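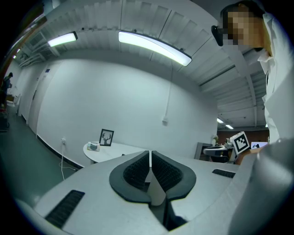 Fig. 1. Ceiling and hanging lights, with a person in a white collared shirt at upper right.

Reading a Room, Unit 3: Look Up First
Handout for the October session

Okay, ceilings! I know, I know, you signed up to talk about furniture and paint. But I start every room survey by tipping my head back, and I'd like you to get into the habit too.

Look at the white corrugated panels in Fig. 1. Those vertical ridges are a gift when you're sketching, because in a real room you can use them as a ready-made ruler (count ridges, measure one, multiply). Don't try it on the figure, though. The view is strongly curved, so the ridges bend in an arc and your numbers will come out silly.

Now the fluorescents. Two hang fairly near us, the one on the left short, the center one longer and brighter in a dark housing. Farther back there are two small lights near a long dark beam. On your plan, give each fixture its own mark and write down length and direction. I still see people draw one lonely circle in the middle of the room and call it lighting.

For your own survey, pick a room you can get into twice, once in daylight and once after dark. Sketch the ceiling before the floor. I allow 12 minutes for that part and it's plenty.

Reading: the Ristau chapter on hung fixtures, then Brouwer, page 105, just the diagram. Skip the Tasolum worksheet for now, we'll do it together in class.

Bring pencils, a tape measure and your ceiling sketch next time.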